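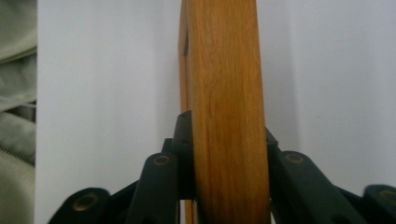
Pews, prayer books and a very long coach trip

July 13, 2021

Quick one before work. Promised Mum I'd write up the Gorncombe weekend before I forget it all, and it's already going fuzzy round the edges.

So. Gorncombe chapel has its doors open again. Proper service, people in the room, the lot. We went down for the thanksgiving, left Marti at a silly hour, 4 of us in Kanchan Joshi's car with the cake tins on our knees because the boot was full of hymn books. Old ones. Zotwood chapel shut in January and the books had to go somewhere.

Sad thing, Zotwood. I was baptised there. Went past it on the way and didn't ask Kanchan to stop, wish I had now.

Anyway, Gorncombe. Smaller than I remembered. Windows all open, chairs spaced out, masks on. No singing from us, one lady at the front sang for everybody. I thought I'd mind that. Didn't, much. She did the first hymn without the organ and by the second verse I was gone, hopeless, hunting for a tissue and finding a parking ticket.

The reading was Nehemiah, the wall getting rebuilt, everyone doing the bit in front of their own house. I've heard it preached on so many times I usually drift off. Not this time. The minister kept it short. She asked who had carried on praying when there was nowhere to go and do it, and left a long gap after. Long enough that somebody's toddler answered her. I've been chewing on it since, because I didn't, really. Not for most of last spring. I said I was and I wasn't. There, written down.

Then outside for tea, which was lukewarm, and the cake, which was Kanchan's lemon one and went in no time.

The collection was for Girkatari, the mission house that we've sent parcels to since I was small. 3,179 pounds, they read the total out over the churchyard wall and there was a bit of a cheer. The roof money is separate. Don't ask me about the roof money, I got the full account of it from a man by the gate and I still couldnt tell you where it's up to.

Things I want to remember, no order:

The bell. Only the one, slightly flat.

Mrs from the back row (must find out her name) who has been coming for almost 60 years and sat in a different seat for the first time, because of the spacing. She said the sermon sounded different from over there.

Kanchan reading the second prayer. She'd said in the car that she wouldn't do it if they asked. They asked.

The psalm on the back of the service sheet, 25, "unto thee, O Lord, do I lift up my soul". Have stuck it on the fridge.

Traffic home was awful. We said evening prayer in a lay-by with a lorry ticking over next to us, and somebody ate the last of the sandwiches half way through, not naming names.

Next one is harvest. If you want to come down with us say so soon please as there's only so many seats, and I'm not doing the cake tins on my lap agian. Comments are open or just ring Mum. Right, bus.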